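Date: Saturday, March 25, 2023
Subject: Re: [trustees-list] Gift Aid on event collections

On 24 March the Oldale branch wrote:

> We took £847 in loose cash at the Tamdale supper and would like
> to claim on all of it. Do we need declarations from the people
> at the tables, or does the small donations route cover it?
> Also, can the ticket money go in the same claim?

Taking the second question first: no. A ticket bought in return for a meal is payment for the meal, and it should be posted as event income. It stays out of the claim even where the buyer has a declaration on file with us.

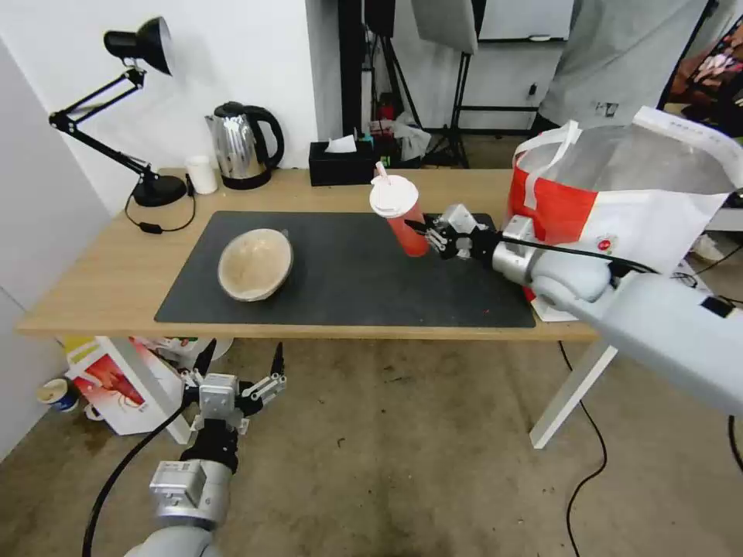
Loose cash goes through the small donations scheme, provided each gift is £30 or less and no declaration is held for it. Refreshments sold on the night are treated as sales. A cold drink in a red cup with a white lid and a straw, sold at a fixed price, is a sale even if the buyer says to keep the change; only the change is a donation, and only if it was recorded apart from the till. Oldale's sheet does not split these, so please check whether the £847 is the bucket total or the bucket and bar together.

Notes of £50 found in a bucket must be left out, as they are over the limit. There were none on the Sitmont sheet last May – I have not seen one for Tamdale.

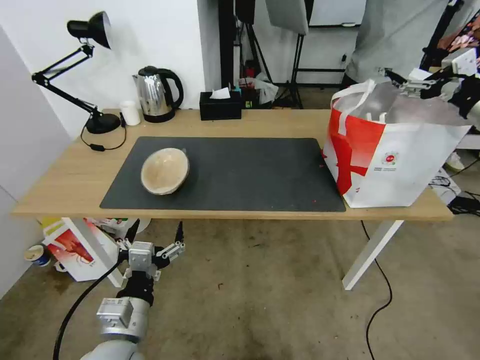
Envelopes are handled separately. Oldale reports 49 envelopes with a completed declaration. For each of these I need the full name, house number and postcode, the date and the amount. An envelope with no home address cannot be claimed as it stands, but may go into the small donations figure if the sum inside is within the limit.

On the Schumacher import: the file still rejects amounts with a pound sign or a comma in them. Enter 3000 and not £3,000. It also stops at 200 rows without a warning, so longer lists should be split before loading – compare the row count with your paper copy afterwards.

Branches banking cash for one another should put the event name on the paying-in slip. Sitmont and Oldale share an account and I cannot tell the two apart from the statement.

Please send corrected sheets as a reply to me, off list, as they contain addresses.

Branch accounts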